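Washing up, the slow way

I gave up on the dishwasher in September. Nothing dramatic, it just started leaving a gritty film on everything, and the man from Dernel wanted more to look at it than I'd paid for the thing in the first place. So it's been a bowl, a sponge and a rack ever since, and (don't tell my family) I rather like it!

A few of you wrote in after the last newsletter asking what sort of rack to get, so I've been thinking about it far more than is healthy. My vote goes to plain white wire, low sides, a row of curved dividers for plates and an open bit next to them for everything else. The big two-storey ones look very grand in the Afolabi catalogue, but I had one for 3 weeks and couldn't see out of the window.

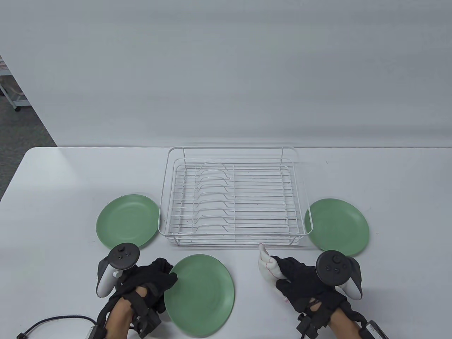 White wire rack and three sage-green plates.

I'm very taken with green plates at the moment, matt ones especially. They do show every smear of gravy, mind you, so I rinse mine straight after tea and stand them up with a gap between each. Give them 30 minutes and the cloth has hardly any work to do. Bowls I tip upside down on the open side, and mugs go wherever there's room.

Then there's cloths. I'm hopeless with cloths, I buy them and save them for best and carry on using the grey one with the hole in it.
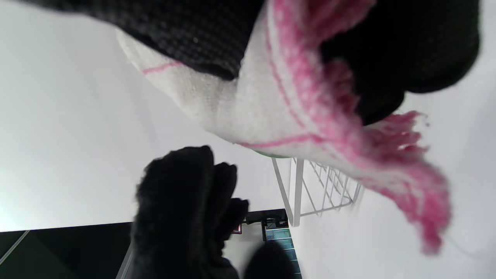
My sister-in-law swears by the Flarkix ones, 5 to a pack, and she boils hers in a pan like my gran used to. I just put mine in with the towels, no softener, as it seems to stop them soaking anything up. Tea towels for plates, a smaller cloth for wiping down the rack itself, and that one never goes near the cooker. I'm quite strict about it.

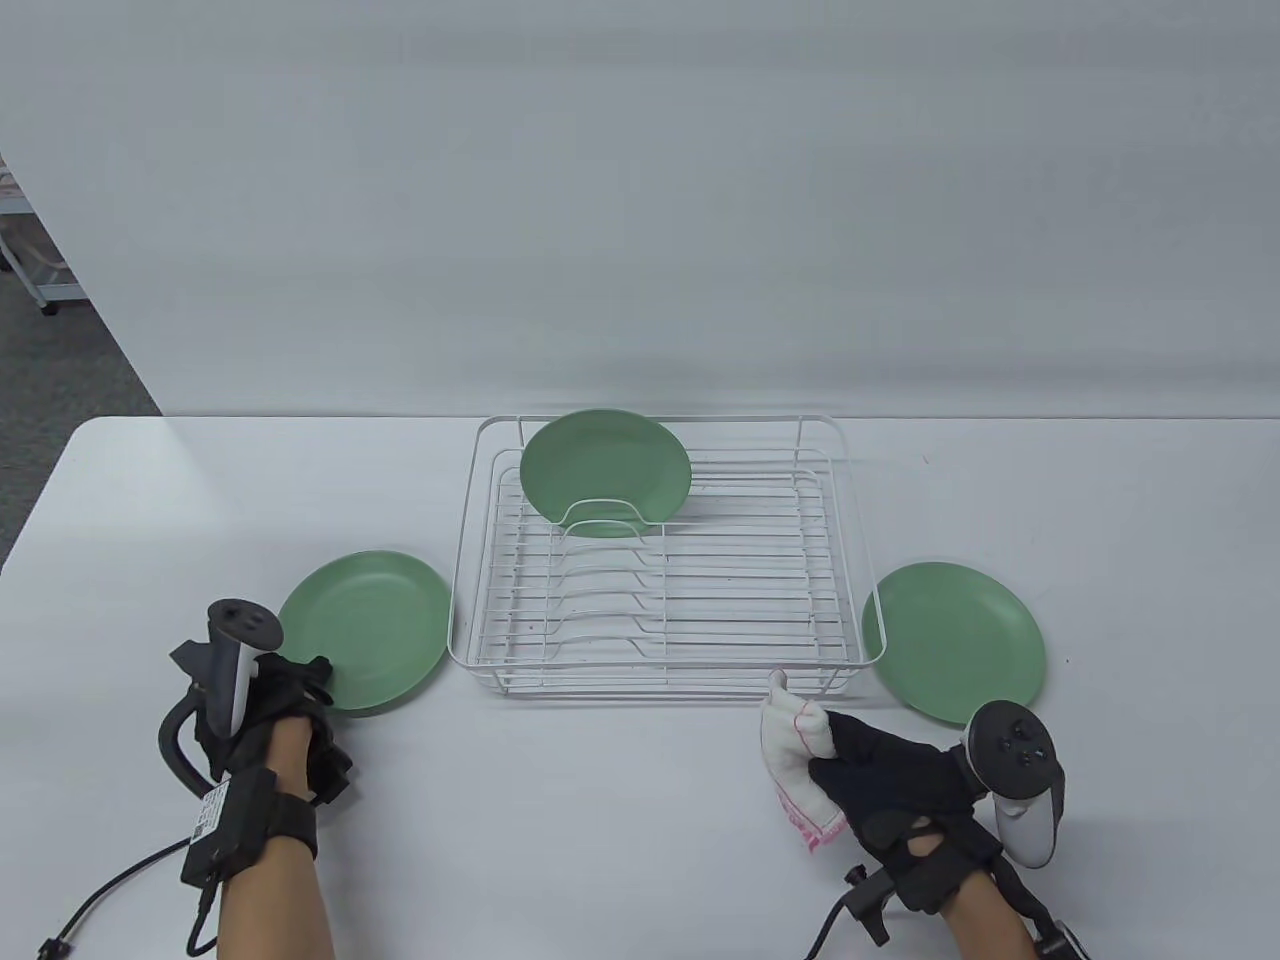
One plate in the rack, two still on the table.

If your rack has gone a bit orange at the joins, try bicarb and an old toothbrush before you chuck it. I used 500 ml of warm water and a good heaped spoonful, left it while I had a coffee, and most of it came away. Do write and tell me what you use, I love getting your letters.

Last updated: Jan 29, 2019

© Stamine Home Newsletter | Contact us | Back to top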